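Toft group, weekly minutes
2020-04-02, remote call

On the call: Magnus Imrie (chair), Signe Kjærgaard, Prasanna Debnath, Þórey Dalsgaard (notes). Renzo Bellini joined from item 2.

1. Last actions
Signe's relabeling finished. Magnus still owes the Durville people a reply re shared storage, carry over.

2. Disassembly method, results
Prasanna presented. Task is desktop PC teardown, wrist camera only, no overhead view. Compared the old policy (single pass) with the new one that re-plans after every contact. Training set now 1,470 demos, of which 1,000 are the Garkgate ones from August.

New method clearly better on memory latches and coin cell. Little or no gain on cable connectors. Signe asked if thats the demos or the method. Prasanna thinks demos, the Garkgate set hardly touches wiring. Magnus not convinced, wants the ablation before anyone writes it up. 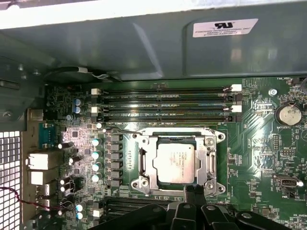

Renzo: main failure is still depth near the CPU bracket. Fingers get close to the lever and the policy stalls, then backs off and tries the same approach again. Happened with both policies. Þórey suggested a retry penalty, Renzo worried it will just make it give up early. Try it with 2 settings, not more, compute is short.

Discussion on whether a stall counts as a failure. Agreed yes, if 4 retries in a row with no new contact. Signe to put this in the scoring doc so we stop arguing about it.

Shiny parts: Signe says heat spreader and capacitor tops throw off the segmentation. Prasanna hasnt looked at it seperately. Parked.

3. Jerkley paper
Draft has method section and half of the results. Magnus wants failure cases in the main text, Renzo would rather have them in appendix. Not settled. Title also not settled.

4. AOB
Þórey needs everyones log folders renamed to the new scheme. Please do it.

Actions
Prasanna - ablation, Garkgate demos in / out
Renzo - retry penalty runs
Signe - scoring doc, stall rule
Magnus - Durville reply, comments on draft
All - rename logs

Next call same time, Signe chairs.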